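Grodard Fold-Flat Craft Trolley: three tiers, one opinion

Filed under: Home & Hobby > Storage > Long-term tests

There are two kinds of people who buy a craft trolley. The first kind wants somewhere to put the craft things. The second kind has already filled every drawer, biscuit tin and shoebox in the house and believes that wheels will help. I belong to the second group, and I have been pushing the Grodard Fold-Flat up and down my hallway since March.

It comes in a carton the size of a card table and weighs more than you'd like. The box says no tools required, and that was nearly true. The uprights click open, the trays drop in, and the castors push up into their sockets with a noise like someone stepping on a snail. One of mine wouldn't go past halfway. I borrowed a rubber mallet from next door and it has been fine ever since, although the neighbour now asks after the trolley as if it were a sick relative.

The trays are the good part. There are 3 of them, powder-coated in a colour Grodard calls Eucalypt and I call dentist. They're deep enough that a ball of eight-ply doesn't leap out on the corners, and the mesh is fine enough to stop knitting needles from poking through and getting you in the shin. My old Trarneo had mesh you could have strained potatoes with. I lost a lot of buttons to that trolley.

Sorting the collection took most of a rainy long weekend. I had not looked some of it in the eye for years. Satin offcuts, foam blocks, half a bag of toy stuffing, felt in every shade of regret.
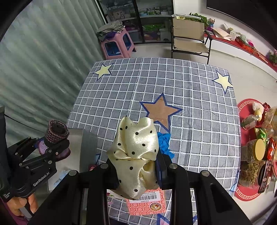
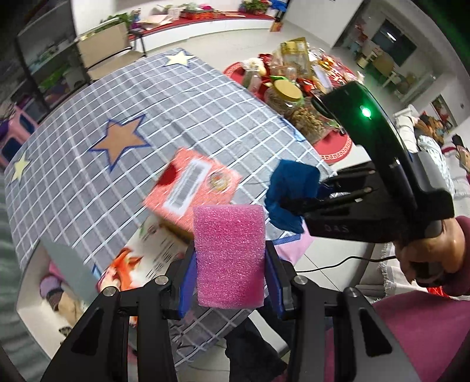

Fabric went in the bottom tray, wool in the middle, and anything that could be described as "bits" on top where I could keep an eye on it. Within a fortnight the bits had colonised the wool. I don't hold Grodard responsible, though a divider or two in the box wouldn't have killed them. They sell dividers separately, naturally, in a pack that costs more than my first sewing machine.

Now for the folding. The name promises it, the carton shows a smiling woman doing it with one hand, and I can report that it takes two hands and a knee. You have to empty all the trays first, so the only time you can fold the trolley flat is when you own no craft supplies. I've done it twice. Both times I ended up sitting on the carpet surrounded by wool, wondering about a different hobby.

The wheels are better than they need to be. They glide over floorboards and manage a low-pile rug, and the brakes on the front pair do hold. Our hallway slopes a little towards the laundry, and the Trarneo used to make its own way down there at night.

Would I buy it again? I looked at the Trurell before this one, and it has a nicer handle and a lid, but the trays are shallow and it squeaked in the shop, where things are supposed to be on their best behaviour. The Mészáros is beautiful and made for people with four matching skeins and a north-facing window. So yes, I'd buy the Grodard again, grumbling, and I'd leave it unfolded until one of us goes to the tip.

Comments

Norbert Bíró: Same trouble with the castor. A dab of dishwashing liquid on the stem and it went straight in, no mallet.

woolgatherer: Ice cream tubs fit the top tray as dividers, four across. The two-litre ones.

Pam in the hills: Does the Eucalypt chip? My white one has started to around the handle.

Contact us | Advertise | Copyright, all rights reserved | Back to top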